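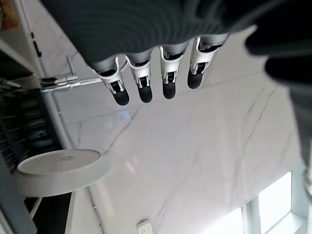 Dudek wrote to ask whether the Nallside has to be taken apart after the holidays, or whether the oval can stay on the floor for the rest of the year with the train on it. The track can stay. The train should come off when it won't be run for a month or more, and the cleaning steps further down should be done before it goes back on.

13 Feb 2018
By Evangelia Tsolakis

Section 4: Laying the Track and Running the Train

This section covers the Nallside floor train by Nasthorpe with the wired Rovlow controller. If you have the older battery engine, follow the steps for laying the track and skip everything about the controller.

Before you start

Pick a floor that is flat and hard. Low office-type carpet is fine. Deep carpet is not, as the track sinks under the engine and the joints open up. If deep carpet is all you have, lay a sheet of hardboard over it first.

For a layout that goes around a tree, leave 23 inches between the trunk and the nearest rail. That gives room for most stands and for the lower branches. Put the tree and its stand in position before you lay any track, and water the tree before you plug anything in.

Caution: Do not run the train on a wet floor or through tinsel. Metal tinsel across both rails is a short circuit.

4.1 Laying the oval

1. Sort the track by type. Curved pieces are marked C on the underside, straight pieces S, and the power piece P.

2. Check that each piece has a metal joiner on the end of one rail. Joiners sometimes come off in the bag. Push loose ones back on with your thumb, not with pliers.

3. Lay the power piece first, on the side of the oval nearest the outlet.

4. Add curved pieces to one end of the power piece until you have a half circle. Slide each piece in flat along the floor. Do not tilt it and press down.

5. Add the straight pieces, then the second set of curves, working your way back to the power piece.

6. Close the oval. The last joint is always the stiff one. Lift the two pieces slightly, line up the joiners, and lower both together while pushing inward.

7. Run a fingertip along the top of the rails at each joint. If you feel a step, one rail is riding on top of its joiner. Pull that joint apart and do it over.

Note: If the last joint won't meet, the oval is usually a little twisted. Go around once and push the outside of each curve gently toward the tree. Don't force the gap closed by bending a straight piece. A bent straight will derail the engine in the same place every time, and it can't be bent back.

4.2 Connecting the controller

1. Turn the speed dial all the way to OFF.

2. Plug the flat end of the controller cable into the power piece. It fits one way only.

3. Plug the adapter into the controller, then into the wall. Use only the adapter that came in the box, part number 752. Adapters from other toys may fit the socket but are not a match.

4. The green light should come on and stay on. If it blinks, unplug the adapter and look for something metal lying across the rails — a dropped ornament hook is the most common cause.

5. Tape the cable down where people walk. Painter's tape holds well enough and comes up clean.

Caution: The controller is not a night light. Unplug the adapter when you leave the house or go to bed.
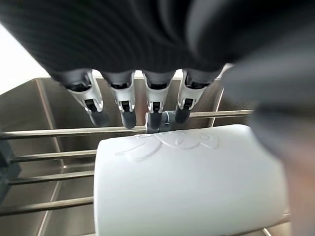 4.3 Putting the train on the track

1. Set the rerailing ramp over a straight piece. The arrow on the ramp should point toward the oval's longer side.

2. Place the engine on the ramp and let it roll down on its own wheels. Look from the side to see that every wheel sits inside the rail.

3. Turn the dial slowly until the engine moves. Let it go around by itself two times at low speed before you add any cars.

4. Stop the engine on a straight. Add the tender, then the cars one at a time. The couplers close when pushed together. They do not need to be squeezed.

5. Put the heaviest car directly behind the tender and the caboose last. The engine will pull up to six cars on a level floor. With a full train, keep the dial below the red band on the curves.

Note: The engine may smell faintly of oil during the first session. This is normal and goes away. A smell of hot plastic is not normal. Turn the dial to OFF, unplug the adapter, and see the table of faults in Section 7.

4.4 Smoke and sound

The whistle works from the left button on the controller. Hold it for a long blast or tap it for a short one. The bell is the right button and keeps ringing until you press it again.

The smoke unit is switched off at the factory. To use it, slide the switch under the cab to ON and put in six drops of smoke fluid through the stack. Do not overfill. Fluid that runs over ends up on the rails, and the wheels will slip until it is wiped off. Turn the unit off again when the smoke stops. Running it dry shortens its life.

Caution: The stack gets hot when the smoke unit is on. An adult should fill it and switch it.

4.5 Cleaning and putting away

1. Unplug the adapter.

2. Wipe the tops of the rails with a soft cloth and a little rubbing alcohol. Do not use steel wool or sandpaper.

3. Turn the engine over on a towel and pull out any hair or carpet thread from around the axles. Tweezers work best. Pine needles tend to end up in the gear cover, which comes off with one screw.

4. Take the track apart one joint at a time, pulling straight along the rails. Don't lift the oval and shake it.

5. Store the cars in the molded tray with their wheels up. Keep the box somewhere dry. Attics are hard on the plastic couplers in summer, so a closet is a better choice.

If you keep the track down all year, wipe the rails again before the first run. We suggest doing it in September along with a drop of light oil on each axle — that leaves time to order parts if something needs replacing.

Comments

Marlene K.
The thing about the last joint is right. I fought with mine for half an hour and then pushed the curves in and it closed up fine. Maybe put that note in bold?

trackside_dad
Does the rerailing ramp fit the older battery engine? Mine rubs on one side.

Evangelia Tsolakis
It fits, but the older engine has a wider step under the cab. Take the step off before you use the ramp. It pulls straight out.

Joan
Our cat lies down on the curve and the engine stops and the light blinks. Is that bad for the controller?

Evangelia Tsolakis
It cuts out to protect itself. Turn the dial to OFF, move the cat, and start again at low speed.

P. Hollis
Can you still buy extra straights? I want to take it around the couch next year.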